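Trosent — Chamada de participantes: grupo de avaliação de compra, cozinhas de apoio

Antes de assinar qualquer encomenda de braços robóticos para as copas dos nossos edifícios, queremos ouvir quem lava louça e quem paga as contas. Procuramos 13 pessoas para analisar as propostas da Hokville e da Putico. Nenhuma nos convenceu ainda.

As duas empresas mostram simulações muito limpas. Falta saber quanto custa a manutenção, quem responde por um prato partido e o que acontece quando a bancada não é igual à do modelo. 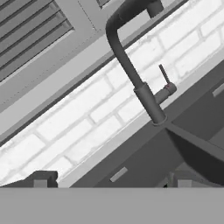 Torneira e lava-louça na cozinha simulada.

O orçamento disponível é de 400 euros por copa e por mês, tudo incluído. Temos 138 copas — qualquer proposta que só faça sentido em três ou quatro delas não nos serve. Desconfiamos também dos prazos de amortização apresentados, que parecem contar com zero avarias.

A tarefa de referência é modesta: esponja, escorredor, uma frigideira na cuba. Pedimos aos participantes que digam se vale o preço de um braço, ou se o dinheiro rende mais em horas de pessoal.

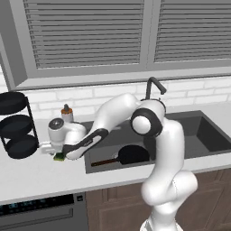
Quem pode candidatar-se

Pessoal de copa, técnicos de manutenção e gente de compras com experiência em contratos de equipamento. Não é preciso saber programar. Quem tenha vendido robôs nos últimos dois anos fica de fora.

Condições

Quatro sessões presenciais no edifício Figueroa, em dezembro, pagas à hora. As candidaturas, com uma página no máximo, entregam-se na receção ou pelo formulário do portal interno, referência 1297. Cartas de entusiasmo pela inovação não contam para a seleção.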